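The Seat by the Galley

The first thing Raelene Wihongi ever said to me was, "You're going to smell bread, and then you're going to smell feet, and if you smell both at once you come find me."

I was brand new. My wings were still stiff on the pin. We were standing in the aft galley of a Meltach Air jet that had been flying since before I could drive, and I laughed, because I figured it was the kind of thing senior crew told new crew to see what their faces would do. Raelene didn't laugh. She handed me a stack of cups and went to do her doors.

I should explain how Meltach worked back then. It was a small airline with a big attitude. We had 6 planes, all the same type, all bought from somebody who had bought them from somebody else, and everybody in the company had a favorite and one they hated. The one everybody hated was 612. That was the tail number, or the last part of it anyway, and people said it the way you'd say the name of a cousin who borrows money. Six-twelve. Who's got six-twelve today? Oh, you poor thing.

So naturally I got 612 for most of September.

What was wrong with it was the noise. There was a knock in it. Not always, and not for everybody. You'd be sitting on the jump seat by the back galley, strapped in, thumbs under your thighs the way they teach you, and somewhere in the climb there'd be this tok. Then a wait. Then tok tok. It came from under the floor or behind the wall, depending on who you asked. Passengers in the last two rows would look up from their phones and look at me, and I would do the face. The face is a big part of the job. You want it to say, I have heard this noise every day of my life and it is the sound of everything going great.

I wrote it up. I want that on the record, even if it's only this record. I wrote it up the first time I flew it, in my best handwriting, with the phase of flight and everything. When I came back two days later the entry had been signed off: "Checked, no fault found." I wrote it up again. No fault found. The third time I wrote "knocking noise, aft, LOUD" and underlined loud, and I got a note in my mailbox from Alby McKinnon asking me to please use standard language.

Alby was the base manager. He was not a bad man, I'll say that up front, because my mother worked for an actual bad man and I know the difference. He was just a person with a spreadsheet where his neck should have been. He kept a bowl of those hard ginger candies on his desk, the Brolum kind in the green wrapper, and he'd push it toward you before he said anything you weren't going to like.

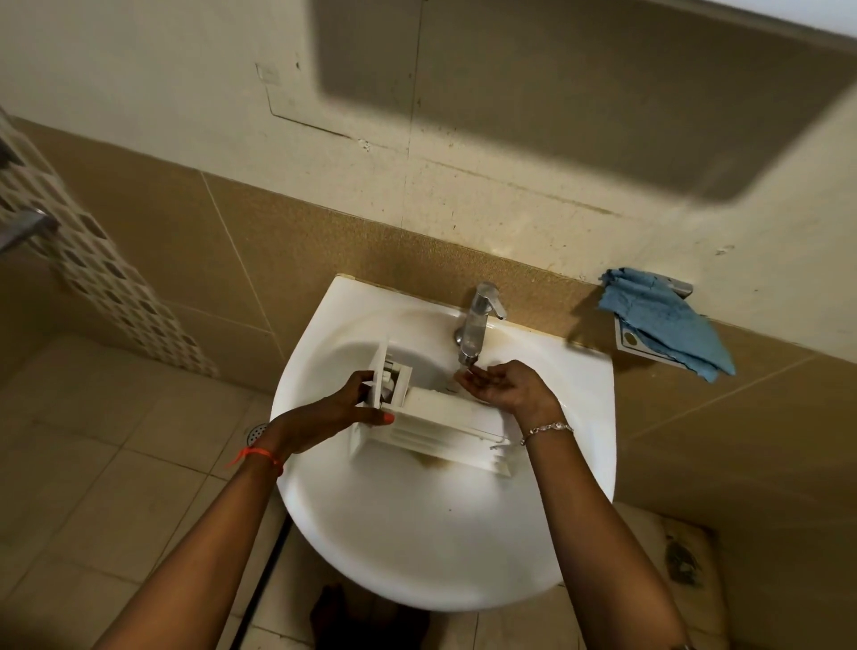 He pushed the bowl at me and said the engineers had looked at it three times.

"Did any of them ride in it?" I said.

"It's a galley cart," he said. "Or a latch. It's an old airplane, they talk."

"It's not a cart. I took the carts out and put them back in. I tied one shut with a headset cord."

He wrote something down when I said that, and I realized I had just told my boss I'd been tying up company equipment with other company equipment. I took a candy. They're pretty good, to be fair to Alby.

That night I was on a layover at the hotel with the carpet (if you've flown regionals you know the one, or you know its sister) and I couldn't sleep, so I went down to the lobby to get a soda. Gemechu Gebreyes was there in his socks, eating cereal out of a coffee cup. Gemechu was first officer on that trip. He was a quiet guy and he'd been flying cargo before us, up north, alone mostly, and I think he'd gotten out of the habit of talking before noon or after dark, so there was a kind of window.

I sat down anyway. I told him about the knock. I told him about Alby and the candy and the headset cord.

He chewed for a while. "Can you do it for me?" he said.

"Do what?"

"The noise."

So at one in the morning I knocked on a hotel coffee table. Tok. I waited. Tok tok. The night clerk looked over. I did it again, and Gemechu put down the cup and asked if it was always in the climb, and I said yes, and he asked if it was before or after the wheels came up, and I opened my mouth and found out I didn't know. I'd sat on top of that noise for weeks and I didn't know. I'd been so busy with my face.

"Tomorrow," he said, "listen for the wheels. Then count." And he went to bed with his cup.

You'd think I'd have been annoyed, right? I was thrilled! It was homework. I went up to my room and lay on top of the covers and practiced counting seconds against the clock radio until I had it pretty close.

The next morning we had a full boat. There was a woman in the last row on the aisle named Glenys Baxter. I know her name because she introduced herself to me, and to the man next to her, and to a toddler across the way, and she had a tin of homemade shortbread on her lap that she would not put under the seat.

"I'm going to need you to stow that, ma'am," I said.

"It'll break."

"It's a tin."

"The tin won't break, sweetheart," said Glenys Baxter.

I put it in the galley for her, in an empty compartment, wrapped in my cardigan. Then I sat down, strapped in, thumbs under, and we went.

Wheels up makes its own racket, a grind and a thump, and I'd heard it so many times I'd quit hearing it. I heard it that day. I started counting. The toddler was singing. I got to nine and there it was, tok, and I felt it in the backs of my legs, which I'd never noticed before either. I kept going. Fourteen, tok tok.

Then I smelled bread.

It wasn't break time. Nobody had turned an oven on, we weren't even at ten thousand feet. It was warm bread, really nice, like walking past a bakery. I sat there thinking it had to be the shortbread, it's the shortbread, you put a tin of shortbread three feet from your head. And then under it, sort of sneaking in, came the feet.

I picked up the handset and called Raelene up front.

"Both?" she said.

"Both."

"Okay," she said, and her voice got very flat and friendly. "Tell me what you've got in the last few rows."

I told her. People looked fine. The toddler was fine. Glenys Baxter was sniffing and looking around with a lot of interest. I told Raelene about the nine seconds and the fourteen seconds, and I heard her say it to the flight deck word for word, and I heard Gemechu say, "Thank her." Then the plane stopped climbing. You feel that in your stomach. Raelene came on the PA and said we were going back, folks, just to have something looked at, and she said it in a voice you could have put a baby to sleep with.

It took maybe fifteen minutes. I'd like to tell you I was brave, but mostly I did the face, and checked belts, and told the man next to Glenys that no, he could not get his bag. My eyes stung a little. The landing was so soft the toddler didn't stop singing.

They had the trucks out. People went off by the front stairs, and Glenys Baxter went last, with her tin, and she opened it right there in the aisle and gave me one. It had broken after all, clean down the middle.

Xuân Trình was the mechanic who met us. She was small and she had a flashlight on a string around her neck, and she was the first one in all that time who asked to talk to me before she opened a panel. I knocked it out for her on the galley counter. I gave her my numbers. She made me do it twice more, and she walked backward down the aisle while I did it, looking at the floor like she'd dropped an earring.

"Who's been signing this off?" she said.

I said I didn't know. Raelene, behind me, said she did.

They kept 612 in the hangar for the rest of the month. I got a note from Alby with 2,000 bonus points on it for the employee catalog, where you could get a cooler or a set of Jirnano steak knives, and a line at the bottom that said he'd appreciated my detailed reporting. I got the cooler. I still have it. The lid doesn't close right.

I asked Raelene, a good while later, how she'd known about the bread. We were deadheading home, the two of us in the back row like passengers, shoes off.

"A girl told me," she said. "When I was new."

"Who told her?"

She'd put her eye mask on by then. The wheels came up, and I saw her fingers start moving on the armrest, one, two, three, and I started counting too.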